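Search this site Search Menu

Progress report to the fund, second period
Posted in May by the project coordinator, Kerkitz Repair Workshop

This report covers the second half of the Vuvlow grant, which pays for our evening courses in household repair at the Bermúdez building. The first half was reported in the winter and I will not repeat it, except where something has changed.

Courses and attendance

We planned two courses for this period and both were held. The first was on small electrical appliances — kettles, lamps, hair dryers — and it ran on Thursday evenings. The second was on sewing and mending of clothes. The mending course filled on the day we opened the list, and we had to refuse people, which we did not like to do. The electrical course filled more slowly. We think the word "electrical" frightened some of them, and for the autumn we will name it "Fix your kettle and lamp".

In all, more than 700 items were brought to our tables during the period. Lamps were the easiest. Coffee machines were the most difficult, as before, and several went home again in a bag, in more pieces than they came. We have now a rule that a coffee machine is accepted only if the owner stays in the room.

The participants fill in a short paper at the last evening. Most wrote that the pace was good. Four wrote that the room was too cold, and we agree with them. The heating is controlled for the whole building and it goes down at seven, when our lessons are only beginning.

Storage and sorting

In the last report you asked how we keep the parts and materials in order. At that time the answer was not a good one. Things were kept in bags, and the bags were kept under other bags. We have now a fixed place for each kind of part, and it is written in a notebook that hangs by the door. The notebook is more important than the shelves, I believe, but it was cheaper.

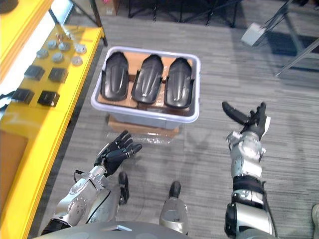
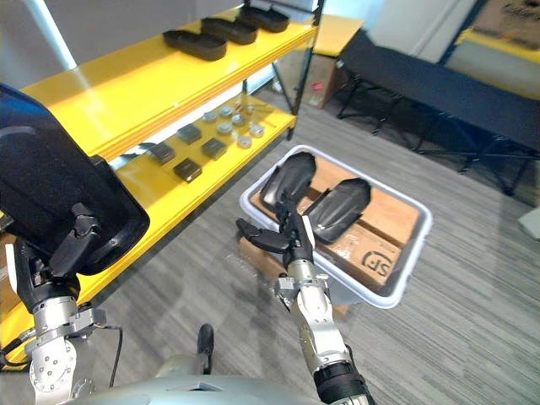
Black molded parts in a lined tub and, in the second photo, on the top of a yellow shelving unit with smaller parts on the level under it.

We still lack labels that can survive a wet hand. The paper ones fell off after two weeks.

Budget

The spending follows the plan, with two differences. The first is rent. Bermúdez raised the price for evenings, and we had notice of only one month. We covered this by buying fewer new soldering irons than we had written in the application; the old ones were cleaned and given new tips. The second difference is in our favor. The course material was printed on one side in the first period and on both sides in this one, and the printing cost went down more than we expected.

A sum remains in the line for travel. We would like to move it to the line for materials, and we ask for your written agreement before we do this. The full table is sent separately, together with the receipts.

Difficulties

We wanted to offer one course in a second language, and this was not done. We found a teacher, but she could come only in the mornings, when the people we wanted to reach are at work. We will try again in the autumn with a Saturday.

The booking form on our page was also broken for 11 days. People who wrote to us in that time received no answer, and some of them have maybe gone elsewhere. The form works again, and one of us now tests it every Monday.

Next period

From September we plan three courses: the two that we have now, and a short one on bicycles. For the bicycles we need a door that is wide enough, and we are speaking with the building about using the back entrance. We expect an answer before the summer break and will send you a note when we have it.

This site uses cookies to remember your settings. Accept Decline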